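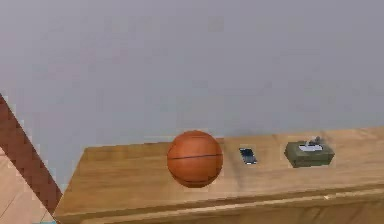

Una lectora nos escribió que había llegado a la noche de los premios con la quiniela a medio configurar, con media familia en el sofá preguntando dónde se votaba, y que si no podíamos explicar de una vez, despacito y en orden, cómo se cierra una porra de cine en Plendik sin que nadie se quede fuera. Pues sí, podemos, y con mucho gusto. Tenía toda la razón, porque la versión anterior de este apartado daba por sabidas demasiadas cosas.

4. Crear y cerrar una quiniela de premios

Antes de empezar, comprueba que has iniciado sesión con la cuenta que va a organizar el grupo. Parece una tontería, pero la quiniela se queda ligada a esa cuenta y luego no se puede traspasar.

4.1. En la pantalla principal, pulsa Nueva quiniela y elige la plantilla Gala de cine. Si sois de los que siguen también la televisión, existe la plantilla Gala mixta, un poquito más larga de rellenar.

4.2. Ponle un nombre que tus amigos reconozcan en la invitación. Admite 24 caracteres, espacios incluidos.

4.3. Marca las categorías que queréis jugar. La plantilla trae 12 activadas, desde mejor película hasta mejor canción, y puedes quitar las que os den pereza (los cortos suelen ser los primeros en caer, y es una pena, porque ahí se deciden muchas porras).

4.4. Reparte los puntos. Lo habitual es dejar 400 para la película y 200 para dirección y para cada uno de los premios de interpretación, pero el reparto es cosa vuestra.

Nota: si usas el sistema Beller, los puntos suben cuando alguien acierta un candidato que casi nadie ha votado. Con el sistema Peltonen todos los aciertos de una misma categoría valen igual. Para un grupo que juega por primera vez recomendamos Peltonen, que se explica en un minuto.

4.5. Pulsa Invitar y comparte el enlace. Cada persona verá su papeleta en blanco y podrá cambiarla tantas veces como quiera hasta el cierre.

4.6. Fija la hora de cierre. Mira bien la zona horaria: la gala empieza de madrugada para buena parte de quienes nos leéis, y Plendik toma la hora del dispositivo del organizador.

Precaución: una vez cerrada la quiniela, las papeletas no se reabren. Si falta alguien por votar, retrasa el cierre antes de que llegue la hora.

4.7. Durante la gala, abre Resultados y toca el nombre del ganador en cada categoría. Si tienes un televisor Noleck, puedes enviar la clasificación a la pantalla desde el menú Compartir, aunque os aconsejamos esperar a los anuncios para no tapar los discursos.

Nota: en caso de empate en un premio, marca los dos ganadores. Todos los que hubieran elegido a cualquiera de ellos suman los puntos completos.

Compartido 24 veces · 3 comentarios

Comentarios

butacadelfondo: Lo de la zona horaria me habría ahorrado un disgusto el año pasado. ¡Gracias!

Marisol_cine: ¿Se puede añadir una categoría inventada, tipo mejor vestido? En mi casa es la que más se discute.

palomitas_frías: Nosotros jugamos con Beller y ganó mi suegra por un documental que no había visto. No volvemos a Peltonen.

También te puede interesar

Cómo importar la lista de nominados
Sistema Beller: tabla de puntos
Conectar Plendik con un televisor Noleck
Quinielas para festivales de más de una jornada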